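Rarachの公開日に行ってきた

7月に、Rarachというロボットの会社の公開日があったので行ってきた。年に一度、研究所の一部を一般の人に見せている。去年は申し込みを忘れて行けなかったので、今年は受付が始まった日の朝に申し込んだ。

見学は回ごとの入れ替え制で、一回の定員は12名。午前の回はもう埋まっていて、最後の16時の回だけ空きがあった。仕事を早めに切り上げれば間に合う時間だったので、それにした。

最寄りのバス停はPrarka前で、そこから歩いて7分。Prarkaというのは古い商店の集まった建物で、一階に喫茶店と金物屋がある。早く着きすぎたので喫茶店でアイスコーヒーを飲んだ。金物屋では流しのゴム栓を買った。家のものが縮んで水が漏れるようになっていたので、ちょうどよかった。ただ、このあとずっとゴム栓を鞄に入れたまま見学することになった。

研究所はCleso棟という三階建ての建物の二階。看板が小さく、一度通り過ぎた。隣の駐車場の入口から入るのが正解で、道路側の扉は閉まっている。次に行く人は気をつけてほしい。受付で名前を言って、首から下げる札をもらう。靴はそのままでよかった。荷物は廊下の棚に置いてもいいし、持って入ってもいい。

撮影は、撮っていい部屋と駄目な部屋が分かれていた。扉に緑の紙が貼ってあれば撮影可、赤の紙なら不可。わかりやすい。録音は全部不可だったので、説明の内容はメモと記憶で書いている。聞き違いがあったら申し訳ない。

最初の部屋(説明)

まず会議室で会社の説明があった。スライドを使った普通の説明で、どういう仕事を受けているか、何を研究しているかという話。Rarachは工場に置く大きなアームは作っておらず、人の手の形をしたハンドと、それを付ける腕を両方自社で設計しているそうだ。腕とハンドを合わせた一式をVladと呼んでいた。

Vladはまだ売り物ではなく、共同研究の相手に貸し出している段階とのこと。値段の質問が出たが、貸し出しの条件によって違うという答えだった。まあそうだろうと思う。

説明で一番覚えているのは、指先の話だ。人間が小さい棒をつまむとき、指の腹の少し横のあたりを使うことが多い。ところが設計の最初の段階では、指先の真ん中でつまむことばかり考えていて、それだとつまんだ棒が回ってしまう。そこで指先の形を何度も作り直したという。机の上に、使わなくなった指先の部品が箱に入って置いてあった。18個以上はあったと思う。手に取ってもいいと言われたので、いくつか触らせてもらった。見た目の違いはほとんどわからないが、指で撫でると丸みが違うのがわかる。角のあるものと、ほぼ球に近いものがあった。

隣の人が、球に近いほうが優しくつかめそうですねと言ったら、優しいけれど向きが決まらないので困る、と返されていた。なるほどと思った。

ハンドのデモ

次の部屋が今回の目的だったハンドのデモ。扉の紙は緑だった。

部屋の奥に黒い幕が下がっていて、その手前に黒っぽい天板の台がある。台の中央に白いボードのようなものが置かれ、青い部品がいくつも立ててある。細い棒、短い棒、太い円柱など。ボードには長方形や丸の形もあって、部品と形を合わせる作業なのだと見ただけでわかる。子どもの型はめのおもちゃを思い出した。ただ、部品の大きさにかなり差があり、一番細いものは私の指でもつまみにくそうだった。

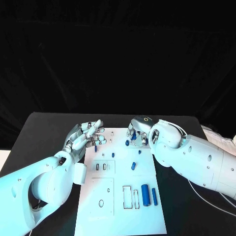
見学者は台の横に引かれた線の外側に立つ。線は床に黄色いテープで貼ってあり、腕がどこまで伸びるかを測って決めてあるそうだ。子ども連れの家族が一組いて、前に出してもらっていた。私は二列目だったが、台が低めなので十分見えた。

動いているところを見た最初の印象は、遅いということだった。動画で見るロボットはだいたい早送りになっているので、それに慣れてしまっている。実際の速さだと、手が部品の上まで来て、そこで少し止まり、また少し下がって、という感じで進む。退屈かというとそうでもなく、止まっているあいだも指の関節が細かく動いているので、つい見てしまう。

音は思ったより静かだった。腕が大きく動くときに低い音がして、指が動くときにはもっと高い、ジッという短い音がする。空調の音のほうが大きい時間もあった。係の人がマイクなしで普通に話していて、それが聞こえる程度。

説明によると、難しいのは挿すことよりも持ち方を直すことらしい。棒が少し斜めに持たれていると穴の縁に当たる。人間なら指の中で少し転がして直すが、ハンドでそれをやると落とすことがある。だから一度置いて持ち直すか、そのまま腕のほうを傾けて合わせるか、どちらかを選ぶことになる。私が見ていた時間では、置いて持ち直すほうが多かったと思う。

一度、細い棒が倒れて転がった。係の人が手を出して戻すのかと思ったら、そのまま続けていた。倒れた部品もつかめるのかと聞いた人がいて、つかめるときもあるし、台の端まで行ってしまったら駄目です、という答え。こういう率直な答え方をしてくれるのはありがたい。

両手の使い分けについても質問が出ていた。今は左右で持ち場を分けることが多く、同じ部品を両手で扱うのは次の課題だそうだ。手と手が近づくと、お互いにぶつからないように避けなければならず、その計算が面倒だという話だった。確かに、人間でも狭いところで両手を使うと自分の手が邪魔になる。 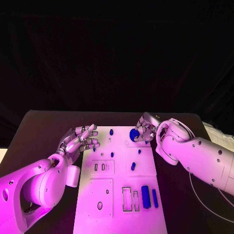
質問の時間には私も一つ聞いた。どうして人の手の形にするのか、二本の爪で挟むほうが簡単ではないか、という質問だ。たぶん毎回聞かれるのだと思う。係の人はすぐに答えてくれた。決まった部品を決まった場所に置くだけなら二本の爪のほうがよくて、実際そちらを勧めることもある。ただ、部品が小さいものから大きいものまで混ざっていたり、途中でつまみを回すような作業が入ったりすると、爪を付け替えるかハンドを変えるかになる。それを一つの手で済ませたいのでこの形にしている、とのことだった。

納得した部分と、していない部分がある。指が増えると壊れるところも増えるだろうと思ったので、それも聞けばよかったのだが、次の人が手を挙げていたので遠慮した。あとで廊下の展示に、関節のピンの交換の手順を書いた紙があった。指は一本ずつ外せる作りになっているようで、指ごと取り替えて、外したほうをあとで直すらしい。自転車のパンク修理でチューブごと替えてしまうのと似ている。

前に出してもらっていた子どもが、じゃんけんはできるのかと聞いた。できるそうだ。ただ今日は台の上の作業の設定になっているのでやらない、と言われて少し残念そうだった。代わりに、帰りに廊下で動かない手の模型と握手ができると教えてもらっていた。

もう一つ、覚えさせ方についての話が面白かった。ハンドの動きは、全部を人が数字で書いているわけではなく、人が遠くから操作してやってみせたものを集めて使っているという。操作する人によって癖が出るそうで、急いで近づいて最後にゆっくりになる人と、最初から最後まで同じ速さの人がいる。混ぜて覚えさせると、どちらともつかない動きになることがあるらしい。うちの職場の引き継ぎでも似たようなことが起きるので、この話は帰ってからもしばらく考えていた。

操作のほうも少しだけ見せてもらえた。といっても操作する道具は撮影不可の部屋にあり、ガラス越しに見るだけ。手袋のようなものを着けるのかと想像していたが、机に固定された装置に手を添える形だった。これ以上細かいことは書かないでほしいと言われたので書かない。

デモの後半は、質問に答えながら腕を動かし続けていた。私はこのころに一列目に出られたので、手首から先をずっと見ていた。指先は近くで見るとネジや関節のピンがそのまま見えていて、カバーで隠していない。会議室で触った指先の部品がここに付いているのだと思うと、見方が少し変わる。先に説明を聞いてからデモを見るという順番はよかった。
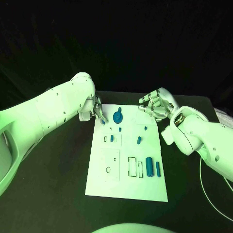

左手で青い小さなペグをつまみ、右手は開いているところ。

見学の終わりに、廊下の展示を自由に見る時間があった。古いハンドの試作がガラスの棚に入っていて、最初のころのものはかなり大きい。手というより園芸用の厚い手袋をはめたような見た目だった。新しくなるにつれて細くなり、途中で一度また太くなっている。太くなった世代は、配線を外に出したら引っかかって切れたので中に入れ直した時期だそうだ。棚の札にそう書いてあった。こういう失敗の札があるのはいい。

握手の模型は柔らかい素材で、思ったより冷たかった。先ほどの子どもが何度も握っていたので、私は一度だけ握って交代した。

感想など

全体で一時間弱。説明が少し長く、デモがもう少し長ければなおよかった。とはいえ無料で、しかも予定になかった質問にも答えてもらえたので、文句を言うほどのことではない。

知識がなくても楽しめるかという点では、大丈夫だと思う。私もロボットの仕事をしているわけではなく、趣味で安いキットを組み立てたことがあるくらいだ。部品の名前がわからなくても、やっていることは棒を持って動かすことなので、見ていればわかる。

自分のキットの話を少しすると、去年組んだ小さなアームは、消しゴムをつかんで箱に入れるところまでで止まっている。消しゴムの向きが少し変わるとつかめない。サーボを良いものに替えればうまくいくのではないかと思っていたが、今回の話を聞いて、まず爪の先の形を変えてみることにした。家にあった滑り止めのシートを切って、真ん中からずらして貼ってみた。前よりは少しましな気がする。まだ数回しか試していないので、もう少しやってから別の記事にする。

行く人向けのメモ

・入口は駐車場側。道路側の扉は開かない。
・部屋はかなり冷房が効いている。上着があるといい。
・デモは立って見る。椅子は壁ぎわに少しあって、頼めば出してもらえる。
・飲み物は廊下まで。デモの部屋には持ち込めない。
・最後の回は、終わったあとバスの間隔が空く。次のバスは18時ちょうどだった。

バスを待つあいだにもう一度Prarkaに寄ったが、喫茶店はもう閉まっていた。金物屋は開いていたので、滑り止めのシートがないか見てみたけれど、棚の敷物用の大きなものしかなかった。結局、家の台所の引き出しに敷いてあったものの端を切って使った。

来年の公開日の予定はまだ出ていないが、受付でもらった紙には同じころにやるつもりだと書いてあった。両手で一つの部品を扱うところが見られるようなら、また申し込むつもりでいる。ゴム栓はサイズが合って、水漏れは止まった。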